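Stocking the Shelves With Fruit You Can't Eat

2025-05-27

Sarla Pant keeps a melon on her desk. It has been there since November, when a furniture showroom sent it back with a dent in one side, and she hasn't decided whether to fix it or throw it out. "It's fine from the left," she says.

Pant runs Bumlow, a rental business for imitation food. Her customers are kitchen showrooms, small theaters, schools, real estate stagers and now and then a cooking class that wants something on the counter before the groceries arrive. She has been doing it for 11 years and has 4000 pieces in stock, most of them fruit and bread. There is very little meat. "Nobody makes a good chicken," she says. "I've bought six. I rent out one of them."

She started with lemons. A friend was selling a condo and wanted a bowl of them by the sink, and the real ones went soft before the second open house. Pant bought a box of plastic lemons, lent them out, got them back, and lent them to someone else. The first paying order was for bread rolls.

Most orders now go out as small sets. A customer rarely asks for a melon alone. They ask for "something for a white table" or "something for next to the stove," and she puts together a tray. The trays are plain plastic with a low rim, easy to wipe and easy to lift with fruit in them. She likes blue ones under green and red fruit. Clear trays scratch, and she has stopped buying white because it disappears on the tables she works with.

Her basic set has a netted melon, something red and a bunch of dark grapes. The melon goes in first, toward one end, with the red piece against it so it doesn't roll. The grapes fill whatever is left. Dry-looking items, such as wafers or rounds in a clear bag, stay out of the tray and go on the table beside it. "Once you put the bag in with the fruit it looks like a lunch," she says. "Next to it, it looks like somebody's been to the store."
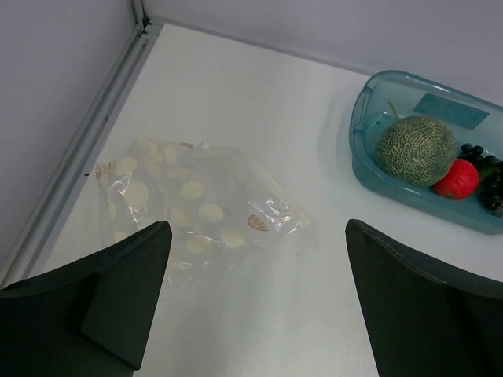 Guilan Ye disagrees about the grapes and would leave them out of any small tray, on the grounds that they take up the room a second large fruit could use and are the first thing to come back damaged. Ye has told Pant this more than once. Pant's answer is that two large fruits look like a shelf in a supermarket. They have agreed to offer both versions, and the customers pick the grapes.

On the question of what makes a piece look real, Pant has firm views. Size comes first. A lot of toy fruit is made small for children's hands, and a small melon gives the whole set away from across a room. Surface is next. The netting on a melon has to be raised, because printed netting goes flat under a ceiling light. With red fruit she worries less. "People can't agree if it's an apple or a tomato, and it doesn't matter much. It's the red they want."

Stems are where she spends her repair time. They snap, they bend, and they get lost in packing. She keeps a drawer of loose ones sorted by color and glues on a new one when a piece comes back bald. She has been known to put the wrong stem on a fruit, and in all that time one customer has called about it, a botany teacher.
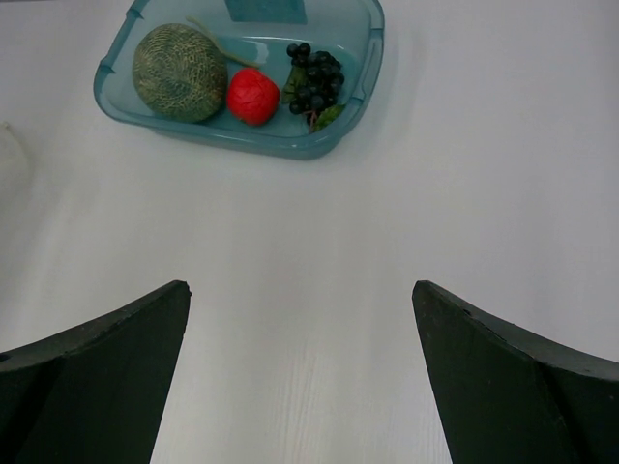
Photo: Bumlow

Cleaning is a sink of lukewarm water, a drop of dish soap and an old toothbrush for the creases. Foam pieces only get a damp cloth, since they hold water and smell for days. Everything dries on a rack overnight before it goes back in its box. Dust is worse than dirt – a dusty grape can be seen from the doorway, she says, while a thumbprint on an apple hardly shows.

She packs each set with the tray on the bottom, melon in tissue, and the grapes on top in a bag of their own. The customer gets a card with the contents written out by hand. Rentals run five days, and late returns are charged by the day, although she admits she often forgets to send the bill.

I asked if she buys real fruit for herself. "Bananas," she says. "I've got no good fake ones, so at least I can tell which are mine."

The dented melon was still on the desk when I left. She had turned it around so the bad side faced the wall.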